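Bottle handling rules: what changes this month

The handling rules for the bottle cells have been updated and apply from April at both the Badthorpe site and the Tsoukalas annex. The old version was written when almost everything we picked was a box. Bottles roll, they squeeze, and they come with caps and spouts that stick out in ways a box never does. Most of what follows was already being done on one shift or another. It is now written down so that everyone does it the same way.

The full text is in the Stimisau project folder under "Handling, part 2". This item covers the parts that people have asked about most.

Where to grip

Grip on the body of the bottle where the task allows it. The shoulder and the cap are allowed as a second choice, but only for a bottle that is closed and only if the task sheet names that grip. If a finger has to cross a label, that is fine. Do not let it rub back and forth on the print. A wrinkled label is not a reason to pull a bottle out of use, but a label that is lifting is, and it goes in the reject bin with a note.

Pour spouts and loops on caps are never a grip point. If the fingers end up touching one, open the hand, back off and start the pick again. Mark the run as a re-pick on the log. Please do not delete it. We use the re-picks to decide which grips stay on the task sheet.

How much force

The starting value in the controller is 28 and it should stay there for any bottle you have not worked with before. You may raise it in steps of 2 if the bottle slips, and you need to write each step in the log. If you are still slipping after three steps, stop and ask the cell lead. In the tests at Badthorpe, slipping at that point nearly always came from a bad angle or a dirty pad, and more force only dented the bottle.

Wipe the finger pads at the start of each shift, including the grooves between the ridges. Check the screws at the finger joints at the same time. A screw that turns by hand means the gripper comes off the arm until it has been tightened and checked by a second person.

Setting out the table

Lay the bottles flat before the run starts. If the task sheet calls for rows, lay them in rows with all the necks pointing the same way. Bottles may touch each other. Nothing else goes on the work table during a run, and that includes phones, pens and your coffee. Position tape may stay down between runs if the next task uses the same layout. Replace it when the corners lift, and take the old layer off first.

Keep a spare set of bottles on the rack and swap the set after 200 picks, even if they still look good. Plastic that has been squeezed that often gives a different reading, and it took us most of the winter to work out why our numbers were drifting.

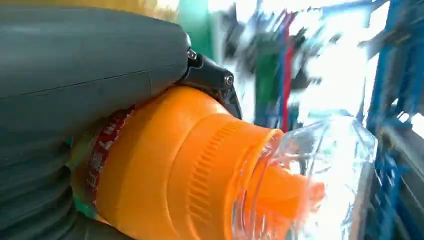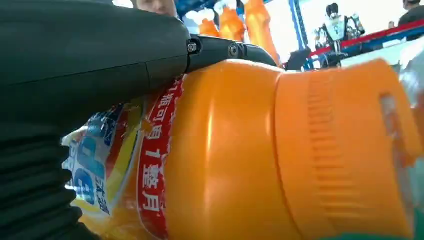
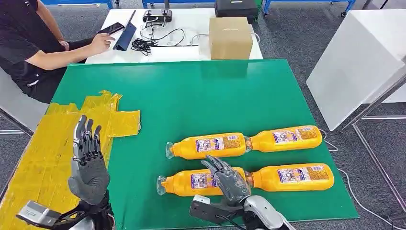

Orange bottles and caps in the grippers, and four of them laid out in two rows on the green table.

People near the arms

The person running the cell may sit at the side table. Controls, tablets and other gear belong on that table. Reaching over the work table while the arms are live is not allowed, even to nudge one bottle back into line. Pause the arms, say "paused" out loud, wait for the light, then reach. When you are done, say "clear" before you start again.

Visitors stay behind the floor line. If you have more than two visitors, book a slot in advance so that the cell next to yours can plan for it.

Wrist rotation is now capped in software. Full 360 turns with a bottle in the hand are switched off, and you will get an error if a script asks for one. Older Tasico scripts may still contain that move. Send the script name to the help address and it will be fixed, usually by the following shift. Please don't edit the cap setting yourself.

What goes in the log

Every run needs the task sheet number, the bottle type, the starting force and any change to it, the number of re-picks, and the initials of the person at the side table. Dropped bottles get their own line. If a bottle drops, stop the run, check the bottle for a split seam or a loose cap, and wipe up anything that got out before you go on. A dropped bottle can go back on the table if it passes the check.

Write down what happened in plain words. "Slipped at shoulder, left hand" is enough. Entries that just say "failed" will be sent back to you.

Training and questions

Anyone who has already signed off on the box rules needs only the short session, which takes around 2 hours and includes time at a cell. New starters do the full course. Sessions run in the mornings at Badthorpe and in the afternoons at Tsoukalas. Sign up on the sheet by the canteen door or in the project folder.

The rules for bags and pouches are still in draft. Comments on that draft are open until the end of the month, and the same help address will take them.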